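連投になります。友人の家の台所の片付けと、そこから派生した「ひとり暮らし歴が長い人間の食料の買い方」について。長いので暇な人だけどうぞ〜

4月から働き方が変わって、家で昼を食べる日が一気に増えました。前は社食だったので、冷蔵庫の中身なんて牛乳と味噌と謎の瓶くらいだったんですよ。それが急に毎日3食。最初の週、普通に破産するかと思った。

で、何がいちばんお金を食ってたかというと、「ちょい足し買い」でした。ネギがない、買いに行く、ついでにプリンと惣菜とパン。ネギ1本のために毎回千円超えて帰ってくる。レシート並べて自分で引いた…

そこで会社の先輩だったJocelyn Padillaさんに相談したんです。この人は子ども3人いて、買い物は金曜の夜に一回だけ、という生活を何年も続けてる。コツを聞いたら「足りないまま暮らす練習をしなさい」と言われました。修行かな?

でもこれ、やってみたら意外といけるんですよね。ネギがなければ玉ねぎの薄切りでいい。生姜がなければ入れない。料理の名前が変わるだけで、ご飯はできる。麻婆豆腐がただの「辛い豆腐」になったりはするけど、食べるのは私だけなので誰も困らない。

今のルールを書いておきます。買い物は金曜の夜。それ以外の日に行っていいのは、米か卵かトイレットペーパーが切れたときだけ。プリンは金曜に先に買っておく。ここは譲らない。

ちなみに金曜の夜8時過ぎのNokcombe(うちの近所のスーパーです)、野菜の見切り棚がすごくいいです。ちょっと曲がったきゅうりとか、葉っぱがくたっとした小松菜とか。小松菜はその日のうちに茹でて絞って小分けで冷凍すれば、もう新品と変わらん。

見切り棚で失敗したものも書いておくと、もやし、豆苗、カットされた白菜。この3つは家に着いた時点でもう余命わずかって感じで、その晩に食べる覚悟がないなら手を出さないほうがいい。私は3回やって3回とも捨てました。ごめんなさい。

逆に強いのは根菜。人参と大根は新聞紙で包んで野菜室に立てておく。うちは新聞を取ってないので、引っ越しのときの緩衝材の紙を延々と使ってます。キャベツは外の葉から1枚ずつはがす派。切るより断然もつ気がする。気がするだけかもしれない。

あと、とうもろこし。これだけは例外で、買ったらその日に火を通すと決めてます。置いておくと甘さがどんどん抜けるって、昔バイトしてた八百屋のShengli Jiaさんにさんざん言われたので。「お湯を沸かしてから買いに来い」が口ぐせでした。店は歩いて10分かかるのに。鍋が空焚きになるよ。 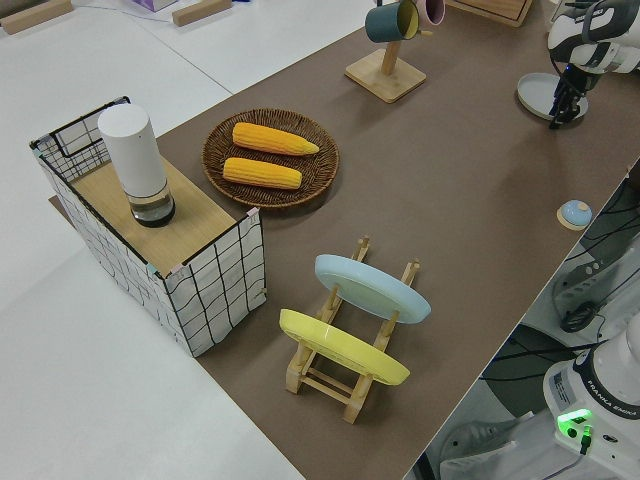 とうもろこし2本、丸いかごトレイにのせて。

ゆで方は人によって宗派があると思うんですけど、私はひげと皮を薄皮1枚だけ残して、ラップで包んでレンジ派です。600Wで1本5分くらい。お湯を沸かさないので夏でも台所が暑くならないのが最高。Jiaさんには絶対言えない。

食べきれない分は、芯から包丁でそいで冷凍。ぽろぽろにほぐさないで板状のまま凍らせるのが好きです。味噌汁に入れたとき、つながった粒がごろっと出てくるとテンション上がりません?私だけ?

芯も捨てないで!お米と一緒に炊くと、ほんのり甘い匂いのご飯になります。塩をひとつまみと酒を少し。冷めてもおいしいので、おにぎりにして翌日の昼にまわしてます。これだけで平日の昼が1回浮くの、でかい。

お金の話もちょっとだけ。ルールを始める前と後でレシートを比べたら、先月は食費が38%減ってました。二度見した。もちろん前がひどすぎただけです。社食がなくなった直後の私、毎日なにかしらのパンを買ってたので…パン屋さんごめん、でもたまに行くね。

家計簿アプリは3つ試して全部続かなかったので、今は冷蔵庫にメモを1枚貼ってるだけです。左に「あるもの」、右に「もう買うな」。右の欄のトップはずっと「カレー粉」。なぜか毎回ないと思って買ってしまって、今うちに4缶あります。カレー粉を送ってほしい人いる?

そうそう、最初に書いた友人の台所の話。先週末に片付けを手伝いに行ったら、乾物の引き出しからひじきが6袋出てきて二人で笑いました。カレー粉が4缶ある人間に笑う資格はないんだけど。ひじきは山分けして、私が2袋もらって帰ってきた。

乾物って安心感で買っちゃうんですよね。腐らないから「いつか使う」の箱に入って、そのまま忘れる。友人のところでは引き出しをやめて、中が見える瓶に全部移しました。瓶はDrevdaleの雑貨コーナーのやつ。高いのじゃなくて、いちばん安いシリーズで十分でした。

瓶に移すときは、袋の賞味期限のところをハサミで切って、中に一緒に入れておくといいです。ラベルシールを作ろうとすると、そこで力尽きて一生終わらない。友人は可愛いラベルを作りたがってたけど、夜になっても1枚目のフォントで悩んでたので止めました。

もらったひじきは、人参と油揚げで煮て、半分はそのまま、半分は卵焼きの具に。ひじきの卵焼き、見た目は地味すぎるけど味は優勝です。さっきの冷凍とうもろこしをちょっと入れると、色もましになる。

量の目安を聞かれたので追記。乾燥ひじきは水で戻すとびっくりするほど増えます。ひとりなら大さじ2でも小鉢で何回か食べられるので、袋の半分とか絶対に入れないで。学生のときにやって、Tシャツより重いひじきができました。5日間ひじきだった。

保存について、リプでもらった質問にも答えます。茹でた小松菜は1か月以内に食べてます。ご飯は炊いたらすぐラップで平たく包んで冷凍、最大で10個まで。それ以上あると冷凍庫が閉まらなくて、夜中にピーピー鳴って起こされるので。

作り置きはしないの?というのも来てたけど、向いてなかったです。日曜に何品も作ると、水曜にはもう顔も見たくなくなる。素材だけ茹でるか切るかして、味はその日の気分で決めるほうが私には合ってました。毎日ちゃんと食べきれる人は本当に尊敬する。

今週の金曜は、厚揚げと長ねぎと、安ければ鮭を買う予定です。カレー粉は買いません。絶対に買わない。メモにも書いた。

ひじきの卵焼きの分量は、ちゃんと計りながら作ったらまた投稿しますね。今のところ全部目分量なので、聞かれても「このくらい」としか言えない…

とりあえず今夜は辛い豆腐です。おやすみなさい〜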